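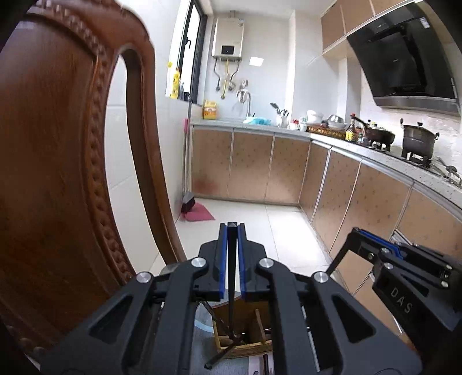 Gralus oval-back dining chairs, set of four

Bought these second hand online, $473 the lot plus $109 delivery out to Prandasstead. New they were $2000 from Nikolaidis, or so the ad said. Had them since June last year so nearly twelve months of daily use.

Good stuff first. Comfy. Properly comfy, the back gets you right where you want it and I can sit through a long dinner no worries. Heavy though. Kids can't tip them. Colour goes with our old table better than I'd hoped, no repolishing needed.

Not so good. The beading collects dust like you wouldnt believe. Old toothbrush and a bit of soapy water every few weeks, dry it straight away. Don't use spray polish, goes white in the grooves and you'll be picking at it with a toothpick all arvo. Ask me how I know.

Seat pads are rubbish. Flat by Christmas. Got new foam cut at Stadov, good service, bit slow. Kept the original fabric, just restapled it.

One chair had a wobble in the back leg. Glue and a clamp overnight, fine ever since. Check the joints before you hand over cash, I didnt.

Felt feet fell off in teh first week too. Buy the screw-in sort.

Would I buy again? Yep, at second hand prices. Wouldn't pay full whack. Four stars, lost one for the foam.

Also they don't stack, obviously, so measure your room.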